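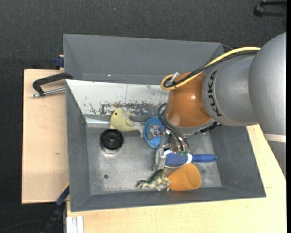 Bin picking, top view: plush fish, blue bowl, brush, orange cup and the dinosaur

Hi everyone,

Lots of new names on the list this month (hello!), so I'm answering Nana's message here where the whole club can read it. Her bit first, then mine.

Nana Gyamfi wrote:
> Hi Lamisi, I joined two weeks back and I'm on the picking team for Drarkon.
> I've read the wiki page but I'm still lost on a couple of things. Why are we
> using toys and kitchen stuff when the competition list has boxes on it? And
> how does the scoring work if the arm picks up two things in one go? Also, is
> it OK if I only know Python? Everybody in the channel seems to be talking
> about C++.
> Thanks, Nana

OK, Python first, it's the easy one. Yes, totally fine! Eynon, our grasp planner, is Python from top to bottom. The C++ talk is all about the motion side, and you won't have to touch that unless you get curious, in which case go bug the Skenis folks, they love company.

The toys. So the Drarkon rules give us a list of known objects and then a round of "surprise" objects that we don't get to see until the day. Last year we trained on boxes, boxes and more boxes, and we were great at boxes. Then the surprise round came and we scored 9 points. Out of a possible 89. I still have the score sheet on my fridge. So this year the mix is soft things, round things, things with handles and things with legs, all in the same bin. Look at the brush in the picture, lying right there with the gripper over it. Do you go for the handle or the head? Eynon likes the head, and I think it's wrong, because the handle is a much nicer shape to close two fingers on. Happy to be argued out of that.

The cup on its side is another one I like a lot. With the mouth facing sideways, you can hook the rim or you can squeeze the whole body, and the planner keeps changing its mind between the two. And the dinosaur is touching the other end of it, so whatever you do to the cup, you're probably doing to the dinosaur as well. That brings me to your scoring question.

Two things in one go counts as a miss. You get no points and both objects go back in the bin, but the clock keeps running. If you nudge a neighbor and it stays in the bin, that's fine. If you knock it out, you lose a point. It's all in section 2 of the rules, except for the part about the clock, which is in the appendix for some reason — I had to read the thing twice to find it.

For your first job, I'd love it if you could take over labeling. We have 2,000 bin pictures in the Dateck folder and a good chunk of them have sloppy outlines, mostly mine, mostly done late at night. The worst ones are where something shiny sits under something dark and I've drawn one blob around both. Just start at the top of the folder, fix what bugs you, and put your initials in the sheet so we don't do the same ones over again.

Couple of things for everybody else while I'm here:

Please check the clamps before you start a run. If the bin shifts even a little, the whole calibration is off and we all get to do it over.

Whoever has the Skenis branch with the slower approach speed, can you push it? It's December and I'd like both teams on the same code before the break.

We're meeting at 5:30 as usual. Nana, come find me when you get in and I'll set you up with an account and show you where the e-stop is.

Lamisi

> P.S. Does the dinosaur have a name?

It does not! Put your suggestions in the channel.

Lamisi Dogbe

Contact the list owner | Copyright the list members | Back to top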